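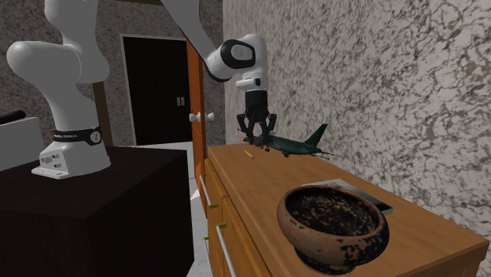
How to wax a wooden desk or dresser (and keep it looking nice)

I have been waxing furniture for longer than I care to admit, and it is still one of my favourite jobs in the house. You don't need a workshop, you don't need much money, and if it goes a bit wrong you can nearly always wipe it off and start again. A desk or a small dresser is a lovely thing to begin on, because the top gives you a nice flat area to practise on before you get to the fiddly bits round the drawers.

What you'll need

A 500 ml tin of clear paste wax (I use Gritwood, mostly out of habit, but any decent clear one will do)
2 soft cotton cloths, old T-shirts being ideal
A sheet of very fine sandpaper
A soft brush, such as a clean shoe brush
A little washing-up liquid and some warm water
Dust sheet or old newspapers

Getting the wood ready

Take everything off the top and pull the drawers right out. If the handles unscrew easily, take those off too and pop the screws in a cup. I once spent most of a Monday on my hands and knees looking for one tiny brass screw, so do please use a cup!

Wipe the whole piece down with a well wrung-out cloth and the tiniest drop of washing-up liquid, then go over it again with plain water. You want it damp, never soaked. Leave it overnight to dry, even if it feels dry to the touch after an hour. Wax goes cloudy over damp wood and it's a nuisance to put right.

Next day, run your palm over the top. Any rough patches can be rubbed very lightly with the fine paper, always going along the grain. If the piece has a thick varnish on it, you can still wax over the top, though the wax will sit on the surface and give you more of a gentle shine than a deep colour. Veneer needs a very light hand, as it's thinner than you think.

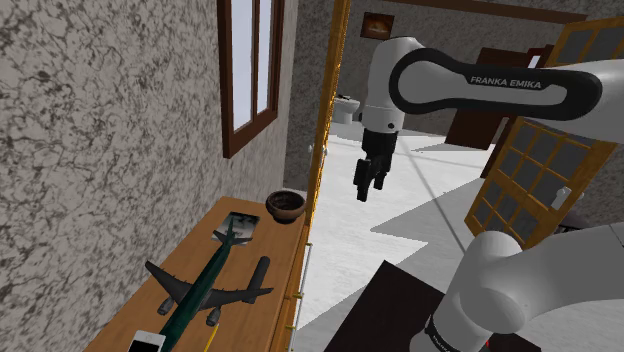 A wooden desk top with a fine, warm-coloured grain, set below the window.

Putting the wax on

Scoop out a bit the size of a hazelnut and work it into the cloth until it softens. Then rub it on in small circles, doing a patch no bigger than a tea tray, and finish each patch with long strokes along the grain. Everybody puts too much on the first time (I certainly did, and my poor bookcase was sticky until March). If you can see streaks of wax, you've got more than you need, so wipe some off with the other cloth.

Leave it for twenty minutes, put the kettle on, and come back with the brush. Brush briskly all over, then buff with a clean bit of cloth until your hand glides. A second thin coat the following day makes a real difference on a desk, where elbows and mugs are forever rubbing at it.

Looking after it

Dust with a dry cloth, use a coaster, and keep spray polish well away. If a ring does appear, try a dab of wax and some gentle rubbing before anything stronger. I do my own desk twice a year and the dresser only when it starts to look thirsty, usually the week before visitors come.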